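Tooling notes: perception and planning, July

Weria 3 is now the default perception build on the simulation cluster at Pleststead. The main change is in how the segmentation stage hands its output to the grasp planner. Earlier builds passed one mask per object and a single confidence value. The new build passes the mask, a per-pixel confidence map, and a flag for any mask that touches the image border. The planner reads the flag and widens its collision margin on the side where the object's extent is unknown.

The border flag matters most for the close view. When the gripper is near its target, a fingertip takes up part of the image and the target itself often runs past the bottom edge. The old build tended to merge a dark fingertip with a dark object next to it. The new build renders the expected finger outline from joint state and subtracts it before segmentation starts.

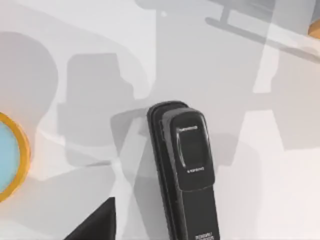
Simulated close view: black phone, with the gripper fingertip at lower left.

Translucent gray shapes in the background are a separate problem for depth estimation. Weria now reports depth as unknown in regions where the two estimators disagree, and the planner treats unknown depth as occupied. This costs reach in tight spaces. Anyone who needs the previous behavior can set the unknown-depth policy to "free" in the task file, but that setting is blocked for runs on hardware.

On the planning side, Halvorsen has moved from a fixed sampling budget to a time budget. The default is 80 milliseconds per query, with a hard stop at 400. If no path is found before the hard stop, the planner returns the best partial path and a reason code. Please log the reason code. Several task scripts at Tultotstead still check only for an empty path, and those scripts will read a partial result as a success.

The wide-view regression set has been rebuilt to match. It now has 58 layouts, and object poses are stored with the scene seed so that a failed run can be replayed exactly. Tabletop layouts mix shiny, matte and partly hidden objects. Trophies with open handles are kept in the set as a check on mask holes, and round items such as the globe and the speaker are there for pose symmetry.

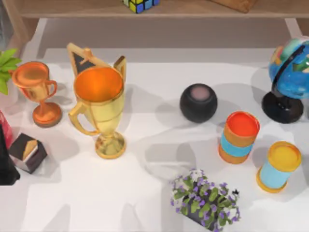
Do existing task files need to be changed for the new build?
Most will load as they are. Files that set a sampling count should replace it with a time budget, and files that read the old confidence value should read the map's median.

Known issues in this build: the replay tool ignores the border flag when it loads logs from the previous version, and the mask viewer draws the confidence map upside down if the window is resized during playback. Both have open tickets. The old build stays available under the "legacy" tag until the replay fix is merged.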